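Ticket 158 - wrist view, chore set, sim side
Project: Mondance
Status: open, waiting on Steltholm
Priority: medium, was low

Problem as reported
Policy stalls on close approach in the tidy-up chore. Arm gets near the item, fingers open, then sits there until the episode times out at 600 steps. No error in the log. Happens on the Sandhu build and on ours, so not a local install thing.

What I tried
Restarted the sim. Same.
Cleared the Fluter cache, reloaded all textures. Same.
Swapped the policy checkpoint for the older one. It stalls too, just earlier.
Turned the wrist view back on and stepped through by hand. Much more useful, should of done this first.

At the stall point the wrist view is nearly all blue wood grain. Fingers wide open, nothing between them, a bit of red at the top right and a big black area down the left. If I only had this view I couldnt tell you what the thing is or where to grab it. Guess the policy can't either.
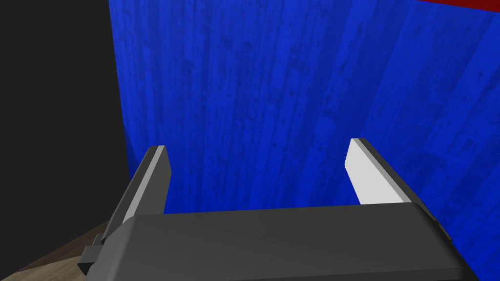 Next steps
1. Back the pre-grasp pose off and rerun. Need to see more than one surface before the fingers go in.
2. Check the lights. Can't tell if the black is shadow, a wall or the side of something. Steltholm owns the lighting file, please confirm which version we are on.
3. Try a plain texture on the blue part. The grain is busy and I'd like to rule it out.
4. Log finger opening per step. Right now we only get it at the end of the episode.

Update, 4:40 pm
Did step 1. 2 reruns with the pose backed off. First one closed on the item and lifted. Second one stalled same as before. So better but not fixed, do not close this.

Update, later
Question came in from the Mondance side on whether we can tell the customer the arm is ready for kitchen and shop cleanup. Please don't. It does pick and place fine when the item is small and out in the open. Anything that fills the view up close, it freezes. A person would lean back and look again, ours has no move for that yet. I'd say no to unattended chores for now, and ask again once there's a retry behavior in.

Still need from Steltholm
Lighting file version
The 2 logs from the Sandhu build, full ones, not trimmed

Leaving step 3 for tomorow.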